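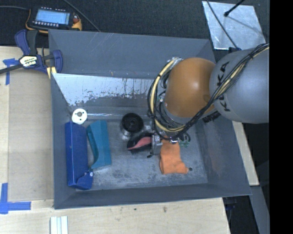

What's the best way to start on a drawer full of mixed desk stuff?

Tip all of it into one big bin first, then sort from there. Picking through a drawer with your hand at the back of it takes forever, and you'll miss half of what's in it.

We tried this in January with the supply cupboard at the Brimar Street reading room, and I'm a complete convert! Pacita Panganiban had been asking for a proper clear-out since the fall, and once she got going there was no stopping her - three shelves and two drawers in one afternoon, with a break for soup.

The trick is a bin with plenty of floor space, so things can lie next to each other and you see each one for what it is. Magazine files are the big surprise. Everyone thinks of them as something for magazines (fair enough), but stand one on a shelf and it holds envelopes, wrapping paper offcuts, padded mailers, even a small cutting mat. We now have one for each reading group, and the Skonine Road knitters have already filled theirs with patterns.

Long, narrow boxes are worth keeping too. They fit along the side of a drawer where nothing else will go, and they're perfect for rulers and the good scissors. Spools are harder. Ours went onto a length of dowel across the top shelf, which was Barbara Wróbel's idea, and now you can pull off a bit of ribbon or string without the whole lot rolling under the radiator.

A few things we learned along the way: test the pens as you go, put cloths straight in the wash pile, and don't buy any new containers until you've emptied the old ones. We came very close to ordering a set of nine and would have had no place to put them.

The spare folders and binders are on the table by the Urquhart Lane door, free to anyone who can use them. There are plenty left, mostly letter size, and a whole stack of index dividers that have never been opened. Come by any morning before noon and help yourself - and if you have a clean magazine file you don't need, bring it along, we'd love it for the map shelf!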